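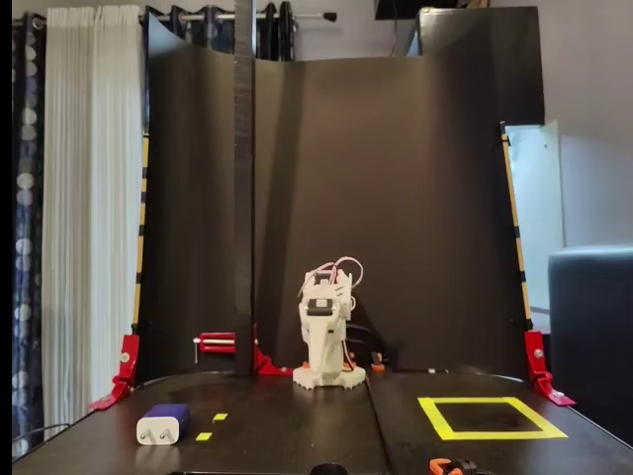

A bus timetable contains two kinds of time. One is the time the vehicle needs to cover the distance, open its doors and wait at signals. The other is padding, meaning minutes added so that an ordinary delay early in the trip doesn't appear as lateness at the end of it. Passengers see only the sum. My position is that the two should be published separately, and that most arguments about bus punctuality are hard to settle until they are.

I wrote schedules for Canel for a number of years and have put padding into hundreds of trips. I have no objection to it. A schedule built on the median running time will be missed by half the trips by definition, so any competent scheduler works from a higher percentile. The usual method is to take the recorded running times between two timing points, sort them, discard the ones with a known incident, and read off a value somewhere up the list. The choice of percentile is the padding. It is a policy decision, and it is usually made by whoever has the spreadsheet open.

Consider Route 8 between Besgate and Jusurmont. After the January revision, the end-to-end time went up by three minutes in the midday period. Nothing on the road had changed. There were no new stops, no new signals, and ridership was flat. The last segment, from the hospital to the Jusurmont terminal, absorbed the entire increase. On-time arrival at the terminal then reached 95 percent, which was the contract target, and the operator reported an improvement.

In a narrow sense the report was correct. More trips reached the terminal within the allowed window. But the window is measured against the timetable, and the timetable had moved. A rider boarding at Besgate got to Jusurmont at the same clock time as before, or slightly later on the days when the driver held back to avoid running early. The published measure rose while the service either stood still or got a little worse.

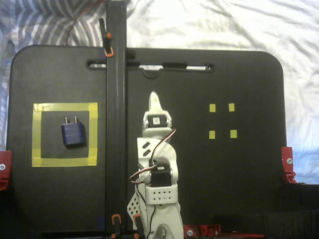 Padding at the end of a route is the cheapest kind to add and the least useful to anyone on board. It protects the terminal figure. It does nothing for the passenger waiting at a stop in the middle, where the bus is as unpredictable as it was before. If the same three minutes were spread over the intermediate timing points, the bus would leave each one closer to the printed time, and a person making a connection would have something to plan on. The terminal figure would come out lower. Under most contracts I have read, that makes the better schedule the more expensive one to operate, because the penalty clause looks only at the terminal.

A related problem is the treatment of layover. Layover is the time between arriving at the terminal and departing on the next trip. It gives the driver a break and it keeps a late arrival from becoming a late departure. Padding inside the trip and layover after it do similar work from the operator's side, and they come out of the same cycle time. They are very different from the rider's side. A minute of layover is spent with the bus empty. A minute of padding is spent with people sitting in it at a green light, or crawling toward a stop with the driver watching the clock. Moving a minute from padding to layover costs no vehicle hours, and on a lightly loaded segment I would do it every time.

The standard objection is that published padding would be misread. Dumisani Baloyi made this case to me at length when we shared an office. He thought that a timetable showing a nine-minute segment with two of those minutes marked as allowance would lead riders to expect seven, and that they would complain about the other two. He also thought that drivers would be pressured to run at the unpadded time. I take the second point more seriously than the first. An early bus is worse than a late one, since the rider who misses it waits a full headway, and anything that encourages early running is a real cost.

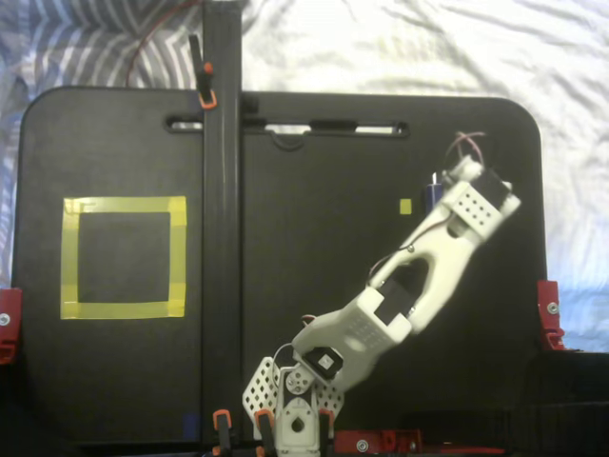 The answer to it is to keep the figures off the stop display. The rider at the pole needs one number, the departure time, and that number should stay as it is. The breakdown belongs in the schedule file and in the document that goes to the transit board with each revision. For every segment and period, list the median observed running time, the scheduled running time, and the difference. It is three columns. The scheduler has all of them already, or couldn't have produced the timetable.

With those columns available, a number of questions become answerable. Has the road slowed down, or has the allowance grown? Is a poor route slow in one segment or in all of them? Did the new signals on Ngcobo Avenue save time, and if so, was the saving taken out of the schedule or left in as extra allowance? I have sat through a long meeting on that last question in which each side had a figure for total trip time and neither had the median. The meeting ended with a request for a further study. The data needed were on the laptop at the end of the table, in a tab that had never been circulated.

There is also a plain accounting argument. On a route with a vehicle every 15 minutes, cycle time has to come out as a multiple of the headway. If padding pushes the cycle past the next multiple, the route needs another bus and another driver for the whole period. Small allowances, added one revision at a time and never taken back, will eventually do this. The extra bus then shows up in the budget as the cost of congestion. Part of it may be. Without the median beside the scheduled time, the proportion can't be stated, and a board asked to approve the money should want it stated.

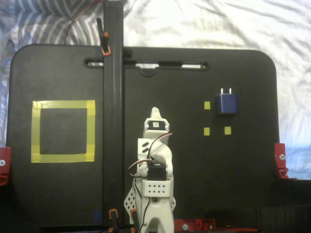 I would add two rules to go with the columns. First, measure punctuality at every timing point and weight it by boardings, so that the terminal counts for what it is, one stop among many and often a quiet one. Second, when the scheduled time for a segment changes, restate the previous period's punctuality against the new schedule before comparing them. This second rule takes one extra query. It would have shown the Route 8 improvement as zero, or near enough that it would not have been reported.

Neither rule would make a bus go faster. Speed comes from lanes, signals, fare collection and stop spacing, all of which cost money or parking spaces and all of which have to be argued for in public. A padded schedule lets that argument be put off, because the figures say the service is on time. The next Canel revision is due for comment this fall. The draft schedule file has scheduled times only, and I have asked for the medians in writing.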